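Visit to the Advent Open Day at Bundside Parish House

13 December 2021

Our women's circle was invited by the sisters in Bundside, and 14 of us went by bus. The trip takes 40 minutes. Finn Rathjen from the parish office met us at the gate and took us first to the chapel, where we said the noon prayer together.

After this we had soup and heard how the circle works. They visit the sick in pairs, and in November they packed 238 parcels for families — more than in the year before. I liked very much their prayer book, in which any visitor may write a name.
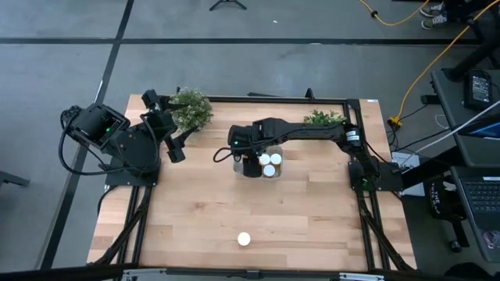
The afternoon

We sang with the children's choir, then there was coffee and a small sale of candles and knitted things. The sale brought 351 dollars for the Vedura house, where young mothers can stay.

Before the bus left, Sister Kramer gave us the blessing and a copy of their prayer list. We have invited their circle to come to us in spring. Who wants to help with the cooking, please write your name on the sheet by the church door.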